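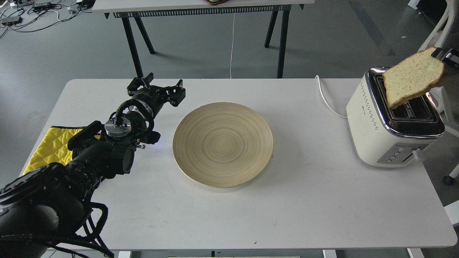
4.2 Why toast, of all things

I get asked this at nearly every workshop I go to, so I may as well put it in writing. When Hòa La and I sat down to pick the chores for our household set, we wanted jobs that a ten-year-old does half asleep before school. Folding a T-shirt was on the list, and so was filling a kettle, and both of them got dropped after a fortnight of arguing (the kettle because of the electronics, the T-shirt because everybody else already does T-shirts). Toast stayed. It's cheap, a loaf lasts a whole morning of runs, and any visitor to the lab can tell straight away whether it's going well.

It's also a nastier job than it looks! A slice of bread is soft, it's a slightly different shape every time, and it tears or squashes if you grab it the way you'd grab a block. The slot on a two-slice toaster doesn't leave you much room on either side. And then the thing has to be put down flat on a plate, which people do with a little flick of the wrist that I've now spent more of my life thinking about than I'd care to admit.

We split the chore into four stages for scoring: grasp, clear, carry and place. Grasp means the fingers have hold of the bread. Clear means the whole slice is free of the slot, with no part of it still below the metal. Carry is the trip across the table, and place is finished when the fingers have let go and the slice is lying on the plate under its own weight. Cyrill Rainer wanted a fifth stage for pushing the lever down, and I talked him out of it for this paper, although he's right that it belongs in the next one.

The Tollholm set has 213 scored attempts. Each was marked by two of us working separately, and where we disagreed we watched it again together with a coffee and sorted it out. The disagreements were almost all about clear. One person's "out of the slot" is another person's "well, the corner's still in there", and you'll see why if you look at how near the metal a tilted slice can sit while it's being held. 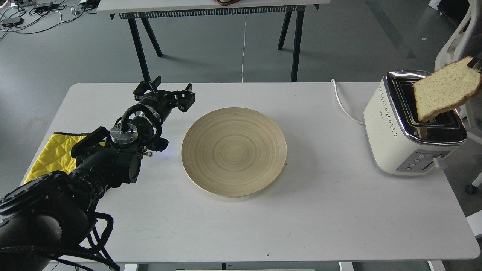 4.3 What went wrong, and where

Before we ran anything, I'd have bet my lunch on grasp being the weak stage. It wasn't too bad. Once the fingers found a corner they mostly kept it, and the Thaler controller, which limits how hard the fingers close, did a decent job of not turning the bread into dough. The Molach controller squeezed harder and left dents, but we didn't mark down for dents. (My mum would have.)

Clear was the trouble. People lift toast straight up, more or less, and only start to tip it once they can feel that it's free. Both controllers liked to tip early. If you hold a slice by one upper corner and swing it toward the plate while the opposite corner is still low, that low corner catches the side of the slot, and then one of three things happens: the bread bends, the bread tears, or the toaster comes along for the ride. We logged all of these as a failed clear and didn't bother splitting them up, a decision I regret a bit now that I'm trying to write about them.

There's a fair question here about the second arm. A person who felt the slice catch would steady the toaster with their free hand without thinking about it. Our machine has a free hand as well - it just doesn't know that it's free. Neither controller was given any reward for using the left arm in this chore, and neither came up with a use for it on its own. I don't read much into that. If you never ask for help you can't grumble when you don't get any. Still, anyone who wants to call this sort of rig a kitchen helper should have a think about how much of kitchen work is the other hand holding something still.

Placing was better than I'd feared, with one regular quirk. A slice held by its right edge comes down on its left side first, so for a moment it's leaning, with the held edge up in the air. The fingers then have to open and let that edge drop. Figure 3 shows the sort of pose I mean. Do that gently and you've got toast on a plate. Let go with any sideways motion and the slice slides, and on a small plate that could be the end of it. We used a big flat one with a raised rim, and I'll own up that this choice flattered our numbers. 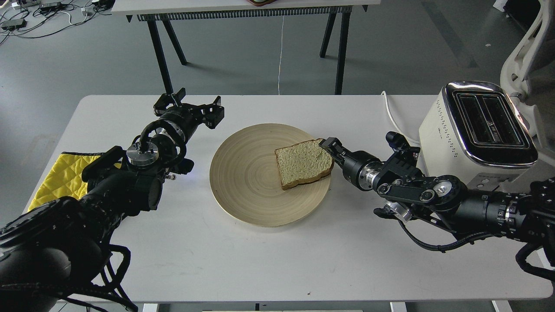 Figure 3. Bread on the plate, right edge raised and still held by the right gripper. The left gripper is open.

So can a machine make your breakfast yet? Going by the Tollholm runs, I'd say it can do bits of it, on a tidy table, with someone standing by. The stages are each within reach. Stringing them together is where it falls over, and the weak link is the moment between having the bread and having it free. Hòa is keener than I am and thinks a simple rule (go straight up before you go anywhere else) would fix most of it. We've put that rule into the Ratus version and will start scoring it in September, with the lever stage added so that Cyrill finally gets his way.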